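Writing it down, one line at a time

Most of the replies to last month's issue were about journals. Several of you have bought one, filled in a few pages and then found it months later under a pile of mail. I have done the same thing more than once, so I spent October trying a smaller version.

The method comes from Imelda Baluyot, who runs the evening study group in Nilville. She asks people to write one line a day. The line has to say something that was done, with no feelings and no plans in it. "Walked to the post office and back" is fine. "Need to walk more" is not allowed. She keeps the lines in a cheap pocket notebook and reads them back at the end of each month.

I started on the first of the month and missed 4 days. In the past, one missed day was usually enough to end the whole thing. Imelda's rule is that a missed day stays blank. You don't go back and fill it in, and you don't write two lines the next day to catch up. I found this hard at first. By the third week I had stopped minding the blanks.

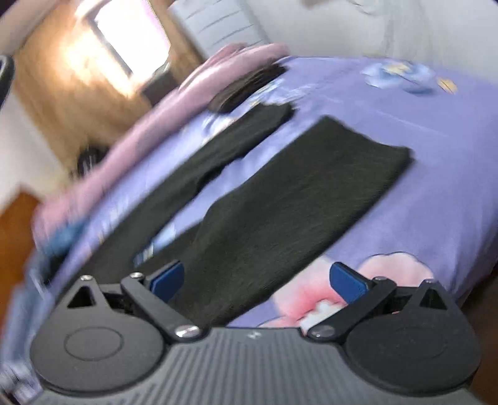 The time of day mattered more than I thought it would. I began by writing at bedtime, and three of my four blanks come from that stretch. I was tired and the notebook was in another room. Then I moved it to the kitchen counter and wrote my line at 7 in the morning, about the day before, while the coffee was brewing. I missed only once after that.

Dalibor Murín wrote in from Drorby to say he has been doing something close to this for years. His count stood at 947 lines when he sent his letter. He uses index cards and keeps them in a shoebox, 80 to a bundle, held together with a rubber band. He says he rarely looks at the old bundles. He did go through them once when he was trying to work out when his back trouble had started, and he found the week.

His letter also raised a fair point. A record of what you did will not make you do anything. He wrote "no exercise" for most of one winter and the exercise did not appear. What changed was that he could no longer tell his doctor he was getting out most days – he had the cards, and they said otherwise. He joined a swimming class in the spring and still goes.

My own month was less dramatic. I learned that I call my sister less often than I would have guessed, and that I cook on more nights than I give myself credit for. I have put the phone calls on the calendar and left the cooking alone.

If you want to try it for November, use any paper you already have. Keep it where you will see it in the morning. Write one line and close the book.

Letters about how it went are welcome, up to 500 words. The next issue will be on saying no to small favors, which Imelda has opinions about.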